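Zavetti: Skirmish Rules for Two Players
Section 4. Setting Up a Campaign Game

Read Section 3 first if you have not yet built a squadron. This section covers the table, deployment, and the first turn of the Grostska campaign. It replaces the quick setup on the reference card. Changes made in the 23 Oct 2021 revision are already included below.

4.1 Choosing sides

1. Each player rolls one die. The higher roll picks a side, Trametti or Beaulieu. Reroll ties.
2. The Trametti player takes the ship cards with the red border. The Beaulieu player takes the ones with the gray border.
3. Each player spends up to 100 points on ships and crew. Unspent points are lost. They do not carry over to the next mission.
4. Write the squadron on the campaign sheet, including upgrade cards. Both players initial the sheet.

Note: A player may not field more than 2 ships of the Heavy class in the first mission, even if the points allow it. From the second mission on, the limit is lifted.

4.2 Laying out the table

1. Place the mat with the grid side up. If you do not own the mat, any flat surface three feet by three feet will do. Mark the corners with coins or tape.
2. Set the relay station in the center. The arrow on its base points to the Trametti edge.
3. Shuffle the debris tokens face down and draw six. Players take turns placing them, starting with the Beaulieu player.
4. No debris token may be placed within one ruler length of the station or of another token.
5. Turn all debris tokens face up once the last one is down.

Caution: The debris tokens and flight stands are small parts. Keep them away from children under three and from pets.

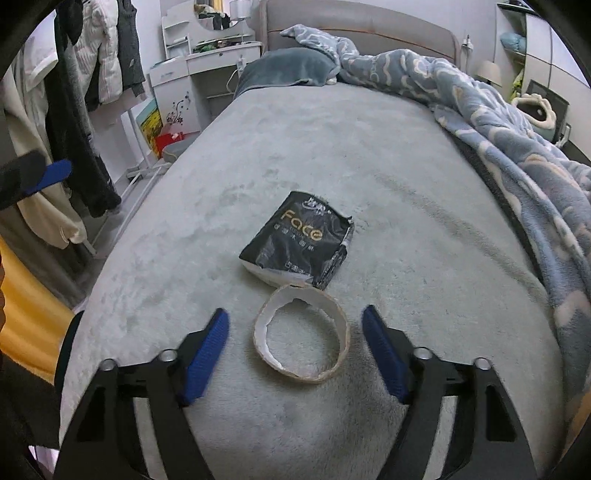

4.3 Deployment

1. The Beaulieu player places one ship touching their own table edge. The Trametti player then does the same.
2. Continue in turn until every ship is on the table. A player who runs out of ships passes.
3. Set each ship's speed dial to 1 and place it face down beside the ship card.
4. Put shield counters on the ship cards. Crew cards go under the ship card with the name showing.

A ship that cannot fit along the table edge goes into reserve and enters at the start of turn two, at any point on that edge. Reserve ships may not fire on the turn they enter.

Note: Earlier printings allowed ships in reserve to enter from a side edge. Ignore this. The change came out of the May test games run by Sherif Zerouali, in which the side entry decided nearly every mission.

4.4 First turn

1. Skip the repair phase. No ship has taken damage yet.
2. Reveal all speed dials together.
3. Move ships in order of pilot skill, lowest first. On a tie, the Trametti ship moves first.
4. Fire in the reverse order, highest skill first.
5. Remove any destroyed ships at the end of the firing phase, after every ship has had its shot.
6. Advance the turn marker one space.

Caution: Do not glue the ships to the flight stands. The pegs have to come out when a ship is tilted for the Dive maneuver (Section 6.2), and a glued peg will snap.

4.5 If something is missing

Check the card numbers against the list inside the lid. Ship cards are numbered from 585 upward and the upgrade cards from 3032 upward. A gap in either run means a card was left out at packing. Extra debris tokens are normal. Return them to the box and do not use them in the draw.

Replacement sheets for the ship cards can be printed at full size on plain letter paper. Turn off "fit to page" or the range marks will be wrong.

Rules by Ilham El-Sayed. Mission design and testing by Sherif Zerouali.

Continue with Section 5, Movement.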